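Ornine
Início Sobre Arquivo Contacto
Pesquisar neste blogue
Pesquisar

Dezembro, 18h40
Publicado por Ornine

Da conservação das capas e suportes de telemóvel

Na sequência do texto anterior, relativo aos cabos, procede-se agora ao registo das capas e dos suportes em uso nesta casa. O critério mantém-se: conservar o que serve, retirar o que deixou de servir e anotar as aquisições.

A capa em utilização corrente é de um verde-azulado muito claro, tom de menta, com rebordo grosso e arredondado e um aro interior magenta, a puxar para o roxo. A escolha da cor foi objeto de alguma hesitação. Prevaleceu a facilidade de localizar o aparelho numa mesa escura, critério que continuo a considerar acertado.

Foram eliminadas duas capas antigas da marca Fita, cujo rebordo cedera nos cantos. A terceira, uma Drakia, transitou para a gaveta do corredor, a título de reserva. Recomenda-se que a limpeza se faça com a capa retirada, usando um pano macio ligeiramente humedecido, e que os orifícios laterais sejam tratados com um cotonete seco. O pó acumula-se sobretudo entre o rebordo e o vidro.

Quanto aos suportes, mantém-se a preferência pelos pretos, de fixação firme, que seguram o telemóvel pela parte de baixo e pelo lado. O modelo Gounder, adquirido por 70 reais, foi devolvido por falta de aperto. Os parafusos devem ser verificados uma vez por mês, sem força excessiva.

Fica por tratar a questão das películas, matéria que será objeto de publicação própria.

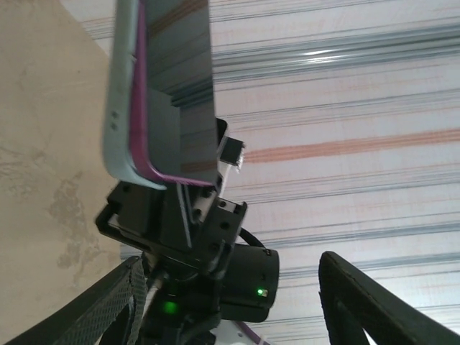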